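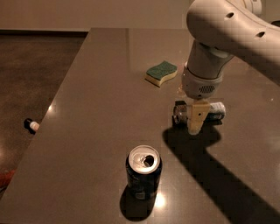

Gripper over the can on its side, with the standing can and sponge left where they are.

Zodthorpe Robot Help > Data Collection > Demonstrations

Policy hovers over a can on its side and won't close. More demos or different demos?

Posted by countertop_arm in March

I'm training one arm to pick up drink cans from a counter and put them in a bin. Input is the head camera plus joint positions, recorded at 30 frames per second in Ye. The examples are all driven by a person holding a leader arm. We have 3640 episodes so far, each one a single pick and drop, collected in our room in Nomasville.

Standing cans are fine. It goes over, closes, lifts, and drops the can in the bin nearly every time. Cans lying on their sides are the problem. The arm goes to the right place, comes down to what looks like a good height, and then hangs there. It drifts a little left and right. Sometimes it closes after a long wait, and sometimes it goes back up and starts over. If I nudge the can toward the wrist with a stick it will usually close right away.

My usual layout is one can on its side, one can standing closer to the camera, and a kitchen sponge farther back. The sponge is there as something to leave alone. I change which can is the target by changing the task text ("pick up the lying can" or "pick up the standing can"). It reads the text correctly as far as I can tell. It hardly ever goes for the wrong can.

What I've tried:

Training longer. The loss goes down and the hovering stays the same.

Making the gripper part of the loss count for more. It closed more often, but it also closed in the air on the way down, so I took that out.

Adding 30 more episodes of lying cans. I couldn't tell any difference.

One thing I noticed going back through the recordings is that I wait before closing too. From the head camera the finger covers the part of the can I care about. I stop, lean over to check, and then squeeze. In some episodes the middle of the can is hidden and in others it's the right end. I don't do this with standing cans, where I can see the lid the whole way down.

So do I need a lot more lying can episodes, or is there something wrong with the ones I have? I can get the room for 2 more afternoons before we have to move everything out, and I'd like to use them well. I could also add a wrist camera, but then none of the old episodes would have it.
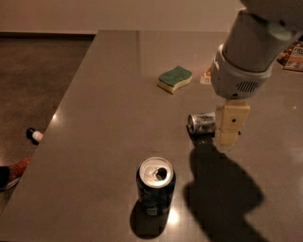
3 answers

bin_and_tote
Accepted

You found it yourself near the end. Your demos teach the arm to wait.

Think about what the model gets at each step. It sees a gripper next to a can, arm not moving, gripper open. In your recordings the next action for that view is mostly "stay there," and then at one step it becomes "close." Nothing in the view changes between the last waiting step and the first closing step. What changed was that you leaned over and looked, and the model doesn't have that. It learns that staying put is the most common thing to do, and it does that. The drifting is your own hand drifting while you looked.

The nudge with the stick is probably working by giving it a view that doesn't match the waiting ones. I wouldn't read much more into it.

What I would do, in this order:

Clean up what you have first. Go through the lying can episodes and find the stretch before the gripper starts to close where the joints barely move. Cut it down to a few steps. You can do this with a script if you set a threshold on joint speed, but watch a bunch of the results afterward. If you cut every slow part you'll also cut the slow approach right above the counter, and you want to keep that. Only remove steps where the arm is stopped and the gripper is open. Do the same to the standing can episodes even if you think they have no pauses. Then retrain on exactly the same episodes with the cuts and nothing else changed. It costs you no room time, and it tells you whether this answer is right.

Then change how you drive. Look before you start the episode. Decide where you're going to grip and from which side, and then do it in one motion. If you get down there and you aren't sure, back up until you can see the can again, correct, and come back down. That's a behavior the model can copy, because the view really does change when the gripper moves away. Leaning over is something it can't copy. Better still, sit so that you only see the camera picture on a screen and can't see the counter. It's slow and annoying for the first hour. After that you'll get demos that can be done from what the camera sees, and the ones that can't be done will fail right in front of you, which is useful to know.

On the number of episodes: 30 added to 3640 wasn't going to show up no matter how good they were. If you record a clean batch, sample from it more often during training so it isn't drowned out. I'd also check what share of the 3640 are lying cans at all. You didn't say. If most of them are standing, then the lying case is being learned from a small pile of mostly paused examples.

On the wrist camera: I'd get it if you're going to keep working on this after you move. Hidden contact is what they're good for. I wouldn't add it during your last 2 afternoons, with a new mount and a new sync problem to sort out. If you do add it later, you can train with the wrist view blanked out on the old episodes. That has worked okay for us in Eltdale, though the arm leaned on the wrist view quite heavily once it had one.

glossy_surface_hater

Agree with the pauses but I would look at the lighting too. You have a shiny top with a bright reflection right by the standing can, and a big black shadow from the arm that starts under the gripper. The underside of the can on its side is dark and it sits right up against that shadow. I can imagine the model having a hard time telling how far above the counter the finger is, and that would look like hovering.

We had a drawer task with a similar problem. Every demo was recorded with one lamp in one place, and the policy was using the shadow to judge height. It worked very well until somebody moved the lamp. So I'd say do 3 lamp positions on each of your afternoons and mix them up. Don't do one per block, or you'll end up with lamp position tied to whatever else you happened to change that hour.

Move the rest around too. In both of your pictures the standing can is in front and the sponge is behind the lying can. If it's like that in all of the episodes, then "the lying can" may just mean "the thing in the middle." You say it follows the text, but have you tried it with the cans swapped? Put the sponge up front, or take it away. Turn the lying can so that it points at the camera. The magazine at the back is fine, leave it in some of them and take it out of others.

A matte mat would also fix the glare if you don't care about working on a bare counter.

ye_user_since_beta

more data. a can on its side can roll so it's just harder. i'd use full cans, empty ones get crushed

Comments

countertop_arm: I tried the trim first. I wrote a script that removes steps where the joints are stopped and the gripper is open, and kept a short bit before each close. Same episodes, same settings otherwise. The hovering is mostly gone. It still hesitates when the can points toward the camera, and I have very few of those. Accepting this one. The lying can share was lower than I thought, so thanks for making me check.

bin_and_tote: Good. Keep the untrimmed files somewhere. You'll want them if you ever decide to predict when to wait on purpose.

countertop_arm: They're still there, Ye writes the trimmed ones to a new folder. To the lighting answer: I swapped the cans and it did get worse, going to the wrong one a few times. So you were right about that part. I only have one lamp but it's on a clamp, so I can move it between episodes.

glossy_surface_hater: One is enough. Write the position in the episode notes so you can sort by it later.

ye_user_since_beta: what threshold did you use for stopped

countertop_arm: I plotted joint speed for a few episodes and picked a value just above the noise on the wrist joint. It'll be different on your arm. Make sure you compute it from the measured positions and not the commanded ones. My commands keep twitching while I'm holding still, and the first version of the script cut nothing.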